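Chapter 4
Corridors, Doorways and the Space Between Rooms

When people tell me about the house they grew up in, they nearly always begin with the kitchen, and then perhaps a bedroom, and if I am patient I may hear of a garden with a good tree in it. Hardly anyone begins with the passage that joined them all up. And yet you walked down it thousands of times, probably in your socks, and you could very likely still find the light switch in the dark! This chapter is given over to those modest parts of a building, and I hope that by the end of it you will look at your own hallway with a little more affection than you did this morning.

We met the idea of circulation in Chapter 3, where it meant any floor area whose main job is to get people from one place to another. Halls, landings, stairs and lobbies all count. A window seat on a landing is a harder case (my students argue over it every year, sometimes quite loudly), and we shall come back to it in Section 4.5. 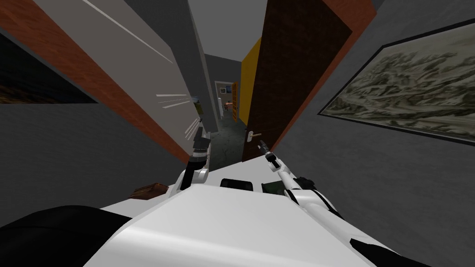
4.1 How wide is wide enough?

Let us start with a plan you will see several times in this book, the small terraced house at Cuveck. The passage on the ground floor measures 1000 millimetres from wall to wall, and on paper that looks perfectly comfortable. Then a family moves in. A radiator goes on one side, coats go on the other, somebody leans a bicycle under the coats, and the clear width at the tightest point comes down to 698 millimetres. One person can get by well enough, but two people meeting there must do that polite little dance we all know, and a person with a pushchair has to back out altogether.

So we need two words, and I would ask you to keep them apart in your notes. The built width is the distance between the finished walls. The clear width is what is left for a body to pass through once the house is being lived in. Drawings show the first, and people live with the second.

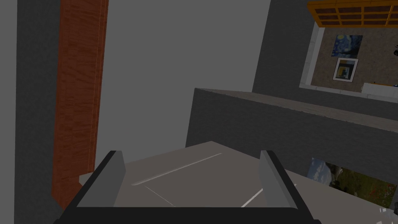
Figure 4.2 Low down, where clear width should be measured as well as at shoulder height.

4.2 Doors and the way they swing

A door takes up room twice over, once in the wall and once again in the air as it moves. In the flats at Dreklow the bedroom doors are 833 millimetres wide and were first drawn opening outwards into the passage, so that an open door very nearly shut off the way to the bathroom. Turning the hinges round cost next to nothing at drawing stage. It would have been a miserable job afterwards, with new frames, new plaster and a good deal of dust in everybody's tea.

As a general habit, let doors open into the room they serve, and draw the full arc of every swing on your plan, even when you are tired and it is late and you feel sure you know where they all go. 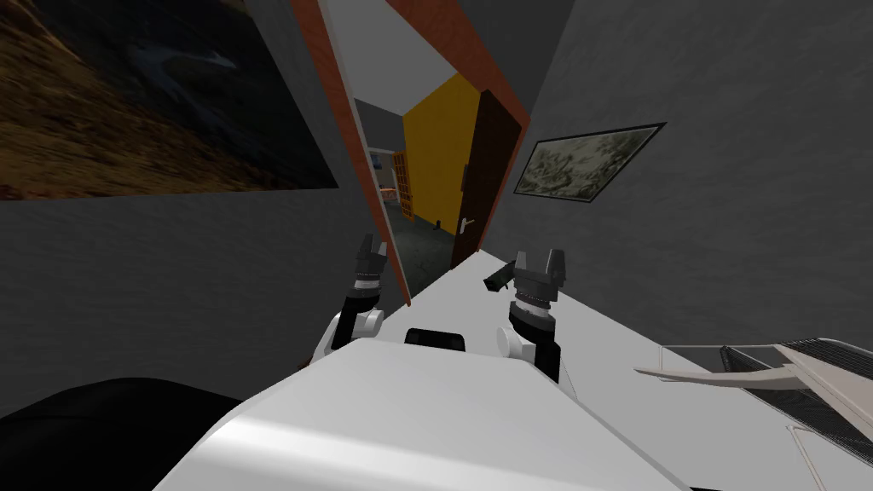 Oda Hovland would have us go further: "I should like the door at the end of a passage to have glass in it wherever privacy allows. People walk more easily towards light, and they can see who is coming the other way."

I have a good deal of sympathy with this, though glass brings its own questions of safety and of noise, and both must be settled before you order anything. In the Bautista house a narrow glazed strip beside the door did the work very nicely, and left the door itself solid and quiet.

4.3 Length, and what it does to us

A long passage feels narrower than a short one of the same width, and you can test this for yourself in almost any school or hospital. The old remedy was to break up the length with an arch, a step or a change of floor, and of these I would leave the step well alone, pretty as it may look, for the sake of anyone carrying a tray or walking with a stick. 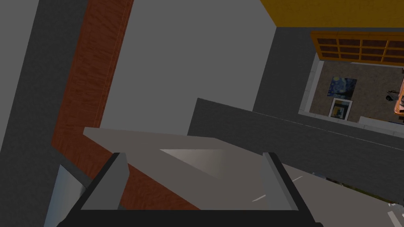

A change of light is kinder and does just as much. At Cinden the architect placed a small roof window partway down the upper passage, and even in January there is a bright patch on the floor by mid-morning where the cat and, I am told, the children like to sit. Before you read on, take a tape measure to the narrowest passage you use every day, write down its built width and its clear width, and keep the two figures by you for the exercise at the end of Section 4.4.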